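How Morag MacAulay Folds Denim

7 min read

Morag MacAulay has been mending and altering clothes for 15 years, most of that time in the back bedroom of a rented house, and she still does nearly all of her folding on the bed. She owns a long cutting table. It is covered in thread spools and unpaid parking tickets, and she says she has given up pretending it will ever be clear.

"A bed is the right height for me and it's wide," she says. "You can lay a whole skirt out and walk around three sides of it. On a table something always slides off the end."

She runs a small repair service called Stomora, mostly by word of mouth, with a rack by the front door for pickups. August is her busiest month. People pull out their fall clothes early, find the split seams and missing buttons they meant to deal with in the spring, and drop everything off at once. Last August she had 82 pieces through the house, and 40 of them were denim.

I asked her why so much denim.

"Because people keep it," she said. "They'll throw out a blouse with a hole in it. They won't throw out a jean skirt they've had since college. And denim can take a repair. There's enough cloth there to hold a stitch."

She shares the work now with Theophilus Agbeko, who spent several years in the linen room of a hotel, the Zakaria, before it closed for remodeling and let most of the staff go. He does the pressing, folding and packing. MacAulay does the sewing. They disagree on a fair number of things, starting with whether jeans should be folded at all.

"I would hang every one of them," Agbeko says. "From the waistband, two clips. But she doesn't have the closet for it."

MacAulay doesn't have the closet for it. The one in the back bedroom is 50 inches wide and half of it is fabric. So the finished work gets folded and goes into flat boxes from Prutico, with the customer's name on a strip of masking tape.

Their method for plain jeans is simple. Close the zipper and the button. Lay one leg over the other with the back pockets facing out. Smooth from the waist down with the flat of the hand, pushing the air out toward the hems. Tuck the point of the seat in so the side is straight, then fold in thirds. Agbeko does a pair in a few seconds and does not look at it while he's doing it.

Anything with gathers takes longer. MacAulay has strong opinions about gathers.

"Everybody wants to flatten them," she says. "They press down on the ruffle with both hands, and then they wonder why it comes out of the box looking like a dishrag. You leave the gathers alone. You fold the plain part of the skirt and you let the gathered part sit on the outside, where nothing is on top of it."

Agbeko agrees with her there, though he came to it from a different direction. At the hotel, the bed skirts had gathered corners, and the rule in the linen room was to hold them by the seam when moving them.

"The seam is the strong place," he says. "If you pick up by the loose cloth, it stretches, it twists. You pick up by the seam and the rest of it follows."

They both start by finding a seam. MacAulay turns the garment until the longest one is in front of her and works out from it, plain side first.

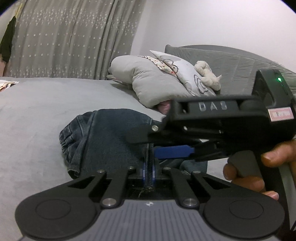
Bed linen matters more to this work than I would have guessed. MacAulay used to work on top of a knitted blanket, and small things disappeared into it: pins, snaps, bits of thread. It also grabbed at the cloth, so a heavy skirt wouldn't slide when she wanted to square it up. A flat sheet in a light color solved both problems. Against the smooth, pale gray one, dark blue denim shows its whole outline, down to the little rolled corner of the hem, and a puckered edge is easy to follow from one end to the other. Loose threads are easier to find, too, and with denim there are usually a few, often right at a fold of seam like the stitched one with the frayed ends.

"Don't pull those," MacAulay says. "I know you want to. Snip them. If you pull, you might be taking out somebody's hem."

She keeps a pair of small scissors on a ribbon for this and a lint roller in the nightstand drawer. The sheet gets washed once a week by itself. Dark denim can leave color behind, and she learned that on a white duvet cover that is now a drop cloth.

For the boxes, she used to put a sheet of Sollico tissue between each fold. Agbeko talked her out of it for everything except the gathered pieces, where a loosely crumpled sheet goes inside the curve so the fold stays round.

"You don't want a hard crease in denim," he says. "It fades along the crease. You see it on old jeans, the white line down the front. That is from somebody folding it the same way every time."

I asked if they ever refold something a customer has brought in badly folded, before starting on the repair. Agbeko said always. MacAulay said never, she just shakes it out and drops it on the bed.

She had a box to tape up by four o'clock, so we stopped there.

Comments

denise_r: I do the thing with the scissors on a ribbon too. Mine is on the bedpost and my husband hates it.

Paul K.: Thirds doesn't work for my jeans, I'm 6'4". I go in half and then half again and they fit the drawer fine.

quiltnut: Does she wash the denim before she repairs it or after? I've always done before so the shrinkage is out of the way.

denise_r: @quiltnut before, same as you. Never had a patch pucker on me yet.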